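Daybed

A daybed is a piece of furniture used as a seat by day and as a place to lie down when needed. It differs from an ordinary sofa in having a deeper, flatter seat, and from a bed in having a raised back or ends. The word is also applied loosely to any sofa wide enough to sleep on.

Construction

Most daybeds have a frame of wood or metal, with slats, webbing or springs beneath a single cushion. Older types were often left bare and covered with a loose mattress. Upholstered types have padding fixed over the back and sides, and the back may be straight, sloped or curved round at the corners. Covers are commonly of cotton, linen, wool or a man-made cloth. Plain greys and browns are widely sold, as they show less wear than pale colours.

Because the seat is deep, a person sitting upright may not reach the back. Loose pillows are placed along it to make up the difference -- they are taken off or moved to one end when the daybed is slept on.

Use in the home

Daybeds are found in living rooms, studies and guest rooms, usually with the long side against a wall. A low table is often set in front. In small flats the seat also serves as a place to put down bags and coats. Where a cabinet or shelf stands behind, a low back is preferred so that the doors can still be opened.

Care

Loose covers can be washed according to the label. Fixed upholstery is vacuumed with a soft brush, and spills are blotted with a dry cloth. Seat cushions that can be turned should be turned every six months or so.

See also

Chaise longue
Divan
Settee
Sofa bed 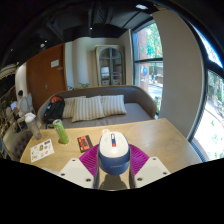
A grey upholstered daybed-style sofa with a curved backrest and striped pillows, behind a light wooden table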